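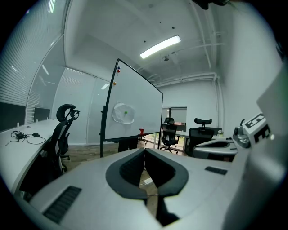
A light gray gripper, with a small office beyond it.

The coast guard should stop waiting for new ships and repair the ones it has, according to Fikri Hidayat, a retired patrol commander who spent 20 years at the naval station in Drareo.

"We have hulls tied up at the pier that need pumps and wiring," Hidayat said in an interview in March. "A sailor can't patrol on a purchase order."

The defense ministry's current plan would buy patrol boats from the Vaseck yard and retire the older Dubey class. Hidayat supports the purchase but objects to the schedule. He said the Dubey boats should stay in service until crews have trained on the replacements.

He was less critical of the personnel side. The ministry has approved 386 new posts for the eastern district, and 265 of them are filled. "That is better than I expected," he said. "The shortage is in engineers -- it has always been engineers."

Shobha Chowdary, who served as his deputy and now teaches at the maritime college in Stanel, joined the interview by phone. She said the district covers 3,551 square miles of water, and that fuel limits matter more than the number of boats.

"If you cut the fuel, the new boats will sit next to the old ones," Chowdary said.

Both want the ministry to publish its maintenance figures before the budget vote. Hidayat said he has written to the minister's office twice and received one reply, which thanked him for his service.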